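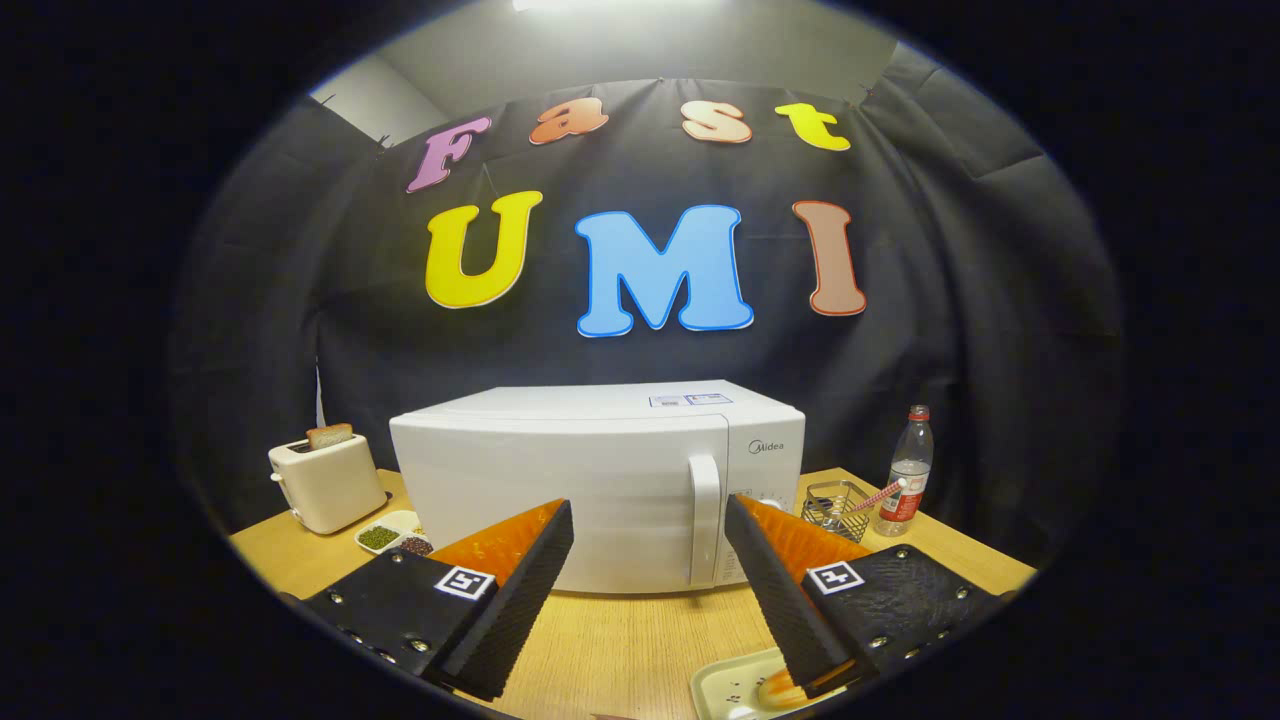
## 4. Putting the Todley on a shared counter

Everything up to now assumed you live alone with your bread machine. Section 4 is for the rest of you: break rooms, church basements, shared houses, the corner of the office where the kettle lives. The Todley makes the same loaf in all these places. The people standing near it are what changes.

If you own the older Todley with the round lid, read section 4 as written but skip 4.3. Your machine has no lock, and you have my sympathy.

### 4.1 Choosing the spot

1. Find a flat surface that can hold the machine with a full pan in it. Press down on one corner. If the opposite corner lifts, keep looking.
2. Leave a hand's width of open space on every side, and more above the lid. The steam vent is at the back left and it means business.
3. Check the outlet. The Todley draws 600 watts while baking and very little while kneading, so a circuit that seems fine for the first hour may have other ideas during the second. Find out what else is on it before you start.
4. Plug straight into the wall. No extension cords, no power strips, no adapter that came free with something.
5. Push the machine back from the counter's edge. During the second knead it travels. The rubber feet slow this down and do not stop it.

**Caution:** Do not set the machine on top of another appliance, however flat that appliance looks.

**Note:** A folded dish towel under the feet cuts the noise and also blocks the lower vents. Use the cork mat from the box. If the mat is already gone, Rarnix sells a replacement that fits, for slightly more than you would expect to pay for cork.

### 4.2 First loaf (the one you don't eat)

The pan has a light coating from the factory. You are going to bake it off into a loaf of plain white bread and then throw the loaf away. People find this upsetting. Do it anyway.

1. Wash the pan and paddle in warm, soapy water. Dry both.
2. Seat the paddle on the shaft with the flat side down. It should drop the last quarter inch with a click you can feel.
3. Pour in 245 ml of water at room temperature.
4. Add the contents of the Abera starter packet. Don't stir.
5. Lower the pan in at a slight angle and turn it clockwise until it stops.
6. Close the lid, choose program 1, and press START once. Pressing it twice begins the program and then cancels it, with the same cheerful beep for both.
7. Open a window.

Expect a faint smell of hot dust for the first part of the bake. If it is more than faint, or if you see smoke, unplug the machine and turn to section 9.

When the program ends, the display shows `0:00` and the beeper sounds 14 times. There is no way to make it sound fewer. Put on oven mitts, take out the pan, tip out the loaf, and say goodbye to it.

### 4.3 Setting the lid lock

A lifted lid during the rise costs you heat, and the dough will sulk. In a shared kitchen the lid will be lifted. Someone wants to see how it's doing.

1. With the machine idle, hold CRUST and TIMER together until `LOC` appears.
2. Let go of both buttons.
3. Use the arrows to pick a level:

| Level | What it does |
|---|---|
| 0 | Nothing. The lid opens whenever anyone likes. |
| 1 | Locks during the rise and the bake. |
| 2 | Locks from START to `0:00`. |

4. Press START to save.

Level 1 suits most kitchens. Level 2 also keeps you out when you remember, ten minutes in, that you forgot the salt.

**Note:** The lock holds against curiosity. It will not hold against somebody with a butter knife, and damage from butter knives is excluded from the warranty by name.

To release the lid in a hurry at any level, unplug the machine and wait for the latch to drop. Keep your face away from the vent when you open it.

### 4.4 The overnight timer

The timer counts the hours until the bread is *finished*. This trips up nearly everybody. If it is 9 p.m. and you want bread at 7 a.m., set 10:00 and ignore the start time entirely.

1. Load the pan in this order: water, flour, salt, sugar, yeast.
2. Make a small dent in the flour and put the yeast there, clear of the water.
3. Choose your program first, then set the timer. The other way around wipes the timer.
4. Press START. The colon on the display should blink. A steady colon means you will be having toast made from something else.

**Caution:** Never use the timer with milk, eggs, or fresh cheese.

Etenesh Zeleke, who tested the timer for this edition, adds that kneading begins in the small hours and carries through walls. If people sleep near your kitchen, warn them. Zanele Mthembu was the person sleeping near hers, and asked us to print that sentence in bold. We have compromised by printing it at all.

### 4.5 Labeling and handing over

1. Write the program number and finish time on the card in the lid pocket. Pencil works best.
2. Stick the Florkus allergen tag on the front, below the display, and update it whenever the flour changes.
3. Show at least one other person how to cancel a program: hold STOP until the display goes blank.
4. Wash the paddle yourself. Left in the pan overnight it sets like a fence post.

If the display reads `E:01` at any point, the inside is still too warm to begin. Leave the lid up until the code clears. Part 231, the temperature sensor, is covered in section 9.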